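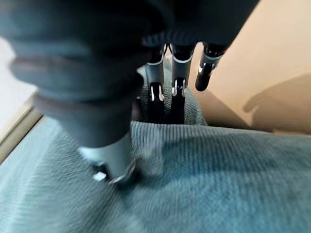

3.2 Pillows, and where they end up

Home | Issues | Authors | Contact
Pádraig Brophy, Sunday, May 2, 2021

So let me get to the living room at Ludby, which was my favorite room to write up (I know you aren't supposed to have one). We kept a tidying diary for it and ended up with 565 entries, and a silly number of them are about throw pillows! I'd expected blankets or shoes to win. Figure 1 has the room partway through a tidy, with the long cream leather sofa against the wall and its pillows a little scattered.

Figure 1. The sofa at Ludby, with one white and two teal-blue throw pillows. 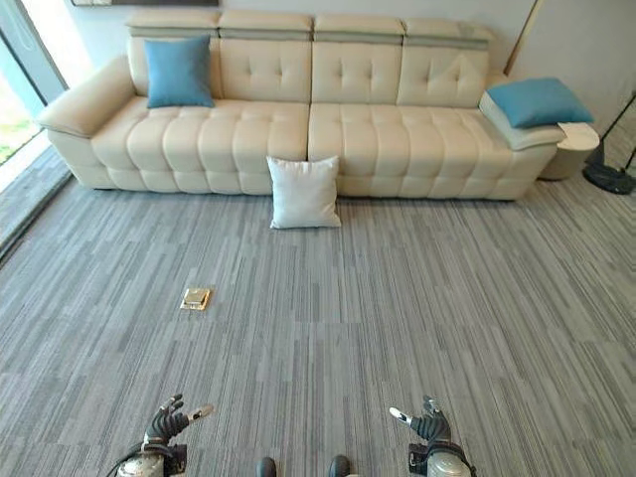
I coded a pillow as "home" when it leaned upright on a seat, against a back cushion. Anything else was "away," and that covers a lot of ground, from lying flat on the armrest to standing on the carpet against the front of the sofa. My first version had a third code for pillows that looked parked on purpose, but I kept changing my mind about it between one evening and the next, so I dropped it and recoded all 207 pillow entries from scratch. That was a long weekend.

What surprised me is how often the floor comes up. People set a pillow down there while they straighten the rest, and then the phone rings or dinner's ready, and the pillow gets its own line in the diary. I still count those as away, though I went back and forth on it. The armrest entries were easier to code, and I take them up with the side table in 3.3.

Last updated: August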